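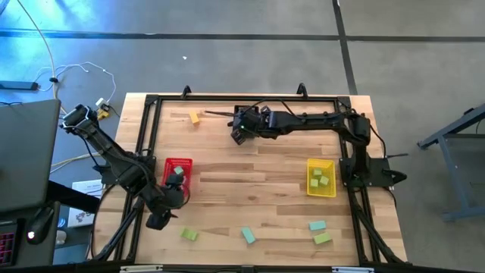 Two arms, one planner, and my week of arguing with timestamps

Home Projects Notes About Contact

Posted 01/02/2023 by Thodoris Tsakiris
7 min read

So the sorting setup is the thing eating all my evenings (and a fair chunk of my days). Two arms facing each other across a table, a red basket, a yellow basket, blocks in a bunch of colors, and one planner that is supposed to keep everybody busy without any elbows meeting in the middle. I've been promising a post on the software side since the last one was mostly me complaining about cables, and I do still have plenty to say about cables, but let's go!

The planner is called Prustetti. I didn't name it. It started as Eftychia's project for single-arm stuff and it was really nice at that, very tidy code, and then I came along and bolted a second arm onto it. My first version did the laziest possible thing and put a lock on the shared zone between the baskets. One arm goes in, the other waits its turn. Safe, easy to debug, painfully slow to watch. You'd see one arm parked there with a perfectly reachable block in front of it.

Version 2 reserves space in time slices. Each arm publishes the chunk of volume it's going to sweep through, slice by slice, and the other one plans around that. I stole the idea from a whiteboard sketch Pantelis drew for something else entirely (thanks Pantelis, I owe you a coffee). When it's working the arms sort of lean around each other and I could watch that all day.

When it's not working, well. For most of last week the right arm would plan a path, start it, and then stop dead because the reservation it was relying on had already expired. I blamed the planner. I rewrote the bit that merges slices, twice, and added so much logging that the logging made everything slower, which made more reservations expire. Great job, me.

Fotini looked at my plots for maybe a minute and asked why the two arms' joint states never had the same time on them. And there it was. The left driver stamped a message when it read the joints, and the right driver stamped it when the message got sent. The gap was 100 milliseconds on a bad run, and my slices are shorter than that! So the planner was working from an old pose for one arm and a fresh pose for the other, and being very confident about both.

The fix was a handful of lines in the right driver. I replayed 445 logged plans afterwards. Before the change, 297 of them finished without a stop. After it I got every one through except a small stubborn bunch, and those all seem to involve a block lying close to a basket, where the grasp picker wants to come in at an angle the basket rim doesn't like. That's a separate headache.

Perception is behaving better, mostly. It still mixes up the two greenish colors when the light changes. Turquoise is fine, yellow is fine, lime next to pale green is a coin toss after lunch. Gerasimos thinks I should drop the fixed color thresholds and fit them at startup from a quick look at the table. He's probably right and I'll probably do it in May, after the Povside demo, when I've stopped being scared of touching anything.

Next up is letting the arms swap jobs mid-run. Right now a block gets assigned once and that's that, even if the other arm frees up first and is sitting closer. Eftychia has a branch with an auction thing in it that I haven't read yet. If anyone has done this with a planner that replans as often as mine does, please write to me, I'd love to know how you stopped the arms from trading the same block back and forth forever.

Older posts Newer posts Archive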